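Jestell Sorting Kit: Your First Pick

I'm Hanyu Zheng, and I put this guide together after setting up my own kit (twice, because I skipped step 7 the first time!).

7. Lay the foam board flat on the floor of the enclosure, holes facing up. Set the black holder behind it.

8. Rest the green cylinder in the holder, open the fingers all the way, then run program 259. Go slow on this one! 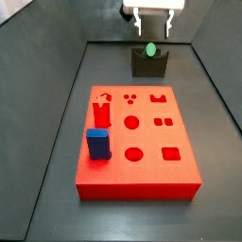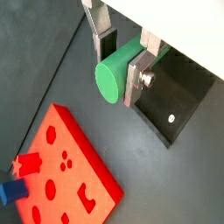 Caution: keep your hands out while the arm is powered. I mean it.

If the grip slips

Stop the program, put the cylinder back in the holder and lower the speed to 2.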